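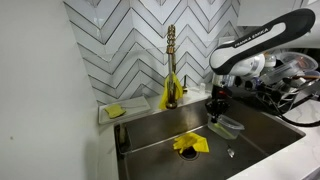

Twelve Years at the Sink: A Conversation with Tâm Âu

By Renata Chmielewska
7 min read · 65 shares

Tâm Âu asked me to come at four, because this is the hour when lunch is finished at Lâm and dinner did not start yet. The restaurant is on the main street of Bukorwood, between a shoe repair and a bank. He opened the door himself, with a towel on his shoulder, and before I could take off my coat he asked if I had eaten. I said yes. He brought soup anyway.

Today he is the owner and the cook. But for twelve years he washed dishes for other people, first in the kitchen of the Brokarero hotel and later in a school cafeteria, and it was this part of his life that I wanted to hear about. Many books are written by chefs. I have tried to find one written by a dishwasher and it was not easy.

"People want to know about the knife and the fire," he told me. "The washing is the part where they go to the bathroom during the movie."

He came to the Brokarero at nineteen. A cousin worked there in the laundry and had heard that a man in the kitchen had left in the middle of a wedding. Tâm did not know how to say "colander" in English. He remembers that the first evening he learned the words in the order they were thrown to him: pot, pan, tray, hot, behind. "Hot" and "behind" were the important ones, he says, and he still shouts them at home when he passes his wife in the hallway.

I asked what a good dishwasher knows that a bad one does not. He thought about it for a long time and moved the pepper from one side of the table to the other.

"The order," he said. "A bad one washes what is near his hand. A good one looks at the cooks. If the fish station has two pans left, you wash the fish pans, even if there is a mountain of plates. The plates can wait, there are more plates in the cupboard. The man at the fish station cannot wait. He is already angry."

From his place in the corner he could see the whole kitchen, and he believes he learned to cook there. He saw how much rice came back on the plates on rainy evenings. He saw which sauce was scraped clean with bread and which sauce stayed in a ring. When the hotel changed the menu, he knew before the manager did that the new veal was a mistake. I asked if he told somebody.

"I told the other dishwasher. He agreed with me." He laughed. "It was a very good meeting, but we had no power."

Cold Water and Old Arguments

The conversation went to technique, and here Tâm became more serious than I expected. He has strong opinions. Anything with egg or with starch should meet cold water first, he says, and he is tired of explaining it to young cooks who went to good schools. Hot water makes the egg hold on. A rice pot he fills with cold water and leaves alone while he does the glasses. Glasses he always does before anything greasy, when the water is fresh.

He does not like to leave a pan standing "for tomorrow." In his opinion this sentence has ended marriages. At home he and his wife, Linh, have an agreement: who cooks does not wash, except on holidays, when he does both and she is allowed to sit down and criticize.

About gloves he changed his mind. In the hotel the older men laughed at them, and he wanted to be like the older men. Then came the winter when the skin between his fingers opened and did not close until spring. He could not peel an orange. At the school cafeteria, the supervisor put a pair on his shelf and said nothing, and he has worn them since then. He buys one size larger than he needs, so they come off in one pull, and he turns them inside out at the end of the evening.

"I was proud of my hands," he said. "It is a stupid thing to be proud of, that something hurts."

I recognized this. My mother cleaned offices when we first arrived, and she also said that gloves were for ladies. I told him about her, and for a while it was he who asked the questions -- where she was born, what she cooked, did she still have the trouble with her hands in cold weather. She does.
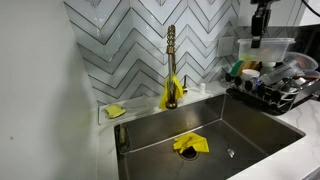 The School Years

The cafeteria paid less than the hotel, but it finished at three in the afternoon, and by then he had a daughter. He speaks about the children there with great affection. They gave him drawings through the tray window. One boy hid his carrots in the milk carton for a whole year and believed that it was a secret. Tâm found the carrots each day, and each day he threw them away and kept quiet.

It was also there that he began to cook for others. The staff ate together after the children had gone, and one September, when the cook was sick, he made a simple braised pork with eggs, how his grandmother made it. The next week they asked for it again. A teacher who had a friend at Handura, the company that rents small kitchens by the hour, gave him a telephone number. He kept it in his wallet for almost 4 months before he called.

Why so long?

"I thought they will ask me where I studied," he said. "They asked me if I had insurance."

He cooked in the rented kitchen on his free evenings and sold the food from the back door of a friend's grocery. Lâm came later, with a loan, a used stove and a sign which his daughter painted and which has the accent a little too far to the right. He does not want to correct it.

Who Washes Now

I had kept one question for the end, and I think he knew it. Who washes the dishes at Lâm?

There is a young man, a student, who came in spring. He is paid the same as the cooks at the line, and he shares the tips. Tâm says that this was not a big gesture, he only did what he had been discussing with himself for twelve years. The place for washing is near the window, not in the corner, and there is a stool. In the Brokarero it was forbidden to sit.

Every evening before the dinner, Tâm brings the student a small plate of whatever is new on the menu and asks his opinion. In the last hour he asks again, but about the plates that came back.

"Last week he told me that people leave the pickled mustard," Tâm said. "I was a little offended. I make it myself. Then I tasted it again and he was right, there was too much salt."

It was already past five and the first guests were reading the menu by the door. I carried my bowl to the kitchen, because I was raised that way, and he took it from my hands and put it in cold water. The soup had egg in it.

12 comments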